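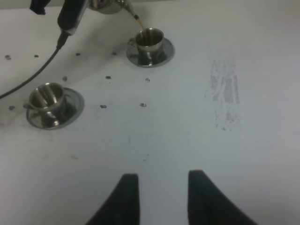

Pouring into the first metal cup, second one still waiting. White table, metal saucers.

Forum > Tea and Coffee at Home > Cups, Pots and Serving

Topic: Small steel cups for tea - do you warm them first?

beril_k
Hello everybody. I bought two small stainless steel cups with saucers, the espresso type, and I use them for black tea in the afternoon. My pot is also metal, with a thin curved spout. The set is from Tirkau and I paid 399 for everything together, in my currency, so please do not be shocked.

My question is about heat. With my old glass cups I could drink slowly. With these the rim is very hot in the first minute, my lip does not like it, and then the tea becomes lukewarm before I have finished the page of my book. I did not expect both problems in the same cup. Do you warm the cups with hot water before, or does this make the rim even worse?

I also want to ask about pouring. The cup is short and the opening is not large, so I pour slowly in a thin stream. My husband says I should pour from higher. I think he only likes the look of it.
Beril Karakaya

Oldpotlid
Are they single wall or double wall? If single wall, this is normal and you cannot do much. Steel that thin gives the heat away to everything it touches, and a metal saucer takes a part of it too. Put a small cloth or a paper napkin between cup and saucer. It does not look so elegant, but I measured it once in my kitchen and the tea stayed drinkable 3 minutes longer.

beril_k
Single wall, I am quite sure. When I hold the cup without the handle I feel it immediately. Thank you for the napkin idea, I will try it with a round piece of felt.

yatziri.galindo
I have to disagree a little with Oldpotlid. The saucer is not the main problem, the cup barely touches it. Most of the heat goes out from the top. In such a small cup you have little tea and a lot of open surface compared to it. I use steel cups of 50 ml and my solution is simple: I fill them less and more often, and the tea waits in the pot. Keep the pot under a cozy and pour a half cup each time. The half cup is drunk before it is cold.

And yes, warm them. I pour hot water in both cups, wait until the handle starts to feel warm, and throw the water away. The rim is not worse in my experience. It is hot anyway.

Oldpotlid
We can both be right. Mine have a flat bottom and sit with the full base on the saucer, so there is good contact. If yours have a small foot ring, then of course the saucer matters less.

Prokport
User name is the same as the shop where I worked before, I do not sell anything now. We had many customers returning steel cups because of the hot rim. A rolled rim is better than a cut one, it is rounder on the lip, but it does not become cooler. What I told people: wait two minutes, or buy porcelain. Metal is good for coffee because an espresso is finished in three sips. For tea I never understood it.

yatziri.galindo
In half of the world people drink tea from metal and they are content! It is a question of habit.

Prokport
Maybe. I only say what came back to the counter.

esau_tea
About pouring from higher: there is something in it. A longer stream cools the tea a bit on the way, and for a hot rim this helps you. But with a small cup you get splashes on the saucer, and on a white table the brown drops are seen from the other side of the room. I pour with the tip of the spout close to the cup, and only lift it a little when the stream is steady. Then lower it again before you stop, this is where most of the dripping happens.

What also helps is to put the cups well apart. If they stand together, you knock one with the spout while you think about the other. And turn the handles to the side where the hand will come. I am left-handed, so mine all look to the left and my guests complain.

beril_k
Mine also point to the left and I am right-handed, I never thought about it :) I just put them down like this. Now I will pay attention.

Does the inside of your cups show marks? Mine have a brown shadow at the level of the tea after some weeks.

esau_tea
Baking soda with warm water, leave it 24 hours if the stain is old, then wipe with a soft sponge. No steel wool, please. The scratches keep the stain the next time.

Oldpotlid
24 hours is far too long. One hour is enough for a tea stain. If it does not go, use a bit of citric acid and rinse well.

esau_tea
I said if the stain is old.

Lưu
I have read the thread with interest. For the hot rim, I drink first from the side where the handle is far away, where my spoon was leaning before. The cold spoon takes some heat from the steel. It is a very small effect, but it works for my lip.

beril_k
A small report. I have tried it for one week now. Felt under the cup: a bit better, but the cup slides when I lift the saucer. Warming the cups and half filling: much better, this one I keep. Pouring from higher: my husband did it, and I washed the tablecloth. The spoon I did not try yet.

yatziri.galindo
Good to hear. For the sliding, try cork instead of felt, the thin kind. Cut it a little smaller than the bottom of the cup so it stays hidden.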